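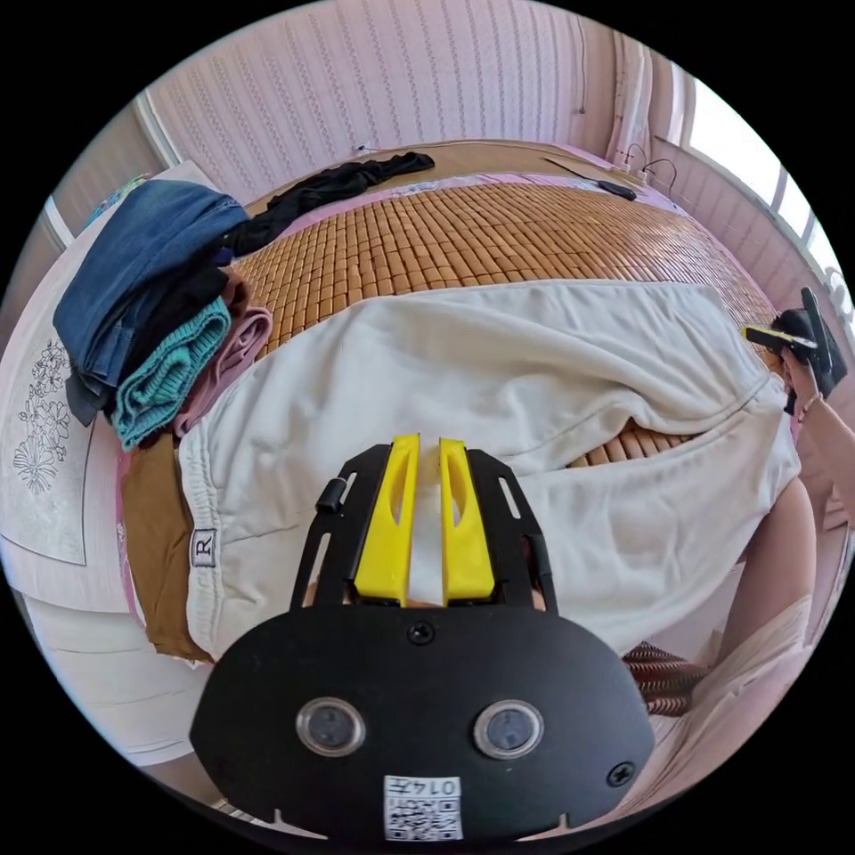

Grullalbridge House Residents — Laundry and Bedding Meeting
February 21, 2023

Minutes of the August meeting were approved with one correction: the dryer is on level 2.

1. Folding. Clean clothes are to be folded on the bed and stacked to one side, jeans with jeans. Large white items go last, laid flat on the mat and folded in from the hem.
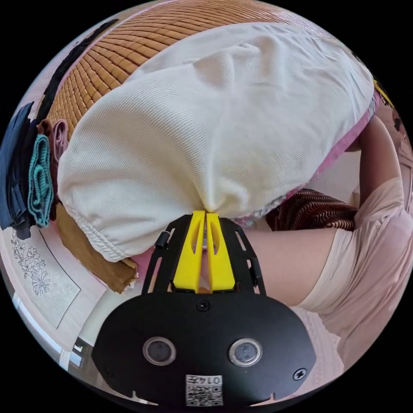

It was agreed that thick hems and waistbands should be pulled straight before the first fold. Sweatpants may be folded or rolled — no agreement was reached on this.

2. Bamboo mats. Wipe with a damp cloth and dry flat. Do not put them in the washer.

3. Costs. The Sterkolby account stands at $1,784. Spending of $50 on drying racks was approved, 6 in favor, 2 against.

4. Lost items. Unlabeled clothes will be kept in the Wuselberg closet until the next meeting.

Meeting closed. Next date to be posted by the mailboxes.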